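Catríona Ó Riain has spent most of the year comparing finger pads. She runs gripper testing at Grendix, and when we spoke on 26 June 2019 she had just closed a round of 461 picks with hand-held units.

"The arm comes later," she said. "If a person can't get a wrapper into a box with two fingers, I don't want to see it on the Bajpai controller yet."

Her main question is grip surface. The textured pads hold foil well, she said, but they wear. The ribbed ones last longer and let thin plastic slide. She has been swapping them every 200 picks and keeping the old ones in labeled bags.

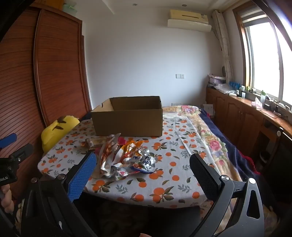
*Blue textured pad on the left finger, black ribbed pad on the right, with snack wrappers and an open cardboard box.*

Wrappers are the hardest thing on her list. "A mug is easy. A crumpled packet has no good side – you pinch it and it folds away from you."

Maeve Mac an tSaoi, who handles the camera side, is more worried about what the fingers hide. "Once they close, I lose most of the object," she said. She tried five mounting angles before settling on one, and still isn't happy with it near windows.

The two disagree about mixed pads. Ó Riain likes having one of each on the same gripper. Mac an tSaoi thinks it muddles the results, and wants the next 23 sessions run with matched pairs.

They will do it her way first. The arm trials are set for November at Clalcombe.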